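Recording examples for Stallar: your questions

What is Stallar?
It's our project at Welo for teaching robot arms to clear and lay a table. We collect lots of short examples, and the learning system works out the moves from those. It's great fun to be part of!

What counts as one example?
One go at the task, from the start signal to the moment the arm is back at rest. The longest we accept is 40 seconds.

How many do you need?
3000 for the first round. We have 1650 so far, and 785 of those came from the Nutsugah group, who were brilliant.

Do I need any experience?
None at all. Lamisi Asante runs a short practice on Wednesday mornings, and most people have the hang of it by lunch.

What will I be working with?
Everyday things: cups, cans, bowls and trays. Please move them to new spots between goes. A messy, varied set teaches the system far more than a tidy one, so be bold!

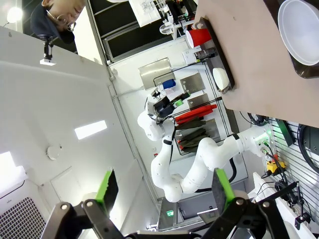
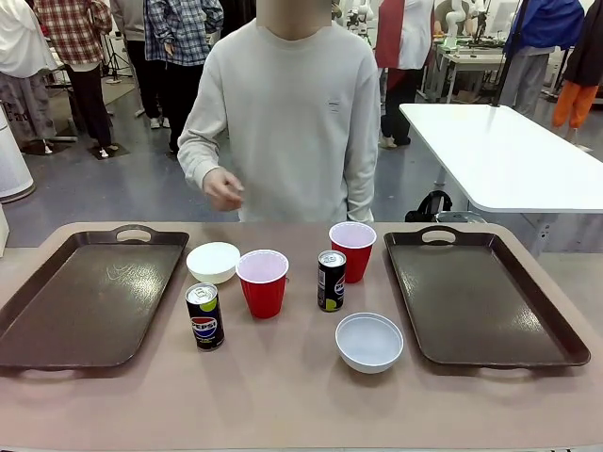 Two views from the Stallar workspace: the wrist camera first, then the table with trays, cups, cans and bowls.

What if I drop something?
Keep going if you can, then mark the example "slip" in Nurnov. We love slips! The system needs to see how people recover from them.

Can I delete a bad one?
Mark it "skip" and leave it where it is. Lamisi goes through the skips each week and saves quite a few.

Can I see what the robot has learned?
Yes, please do! We run the newest version at four o'clock on Wednesday, and anyone who has recorded is welcome to come and watch.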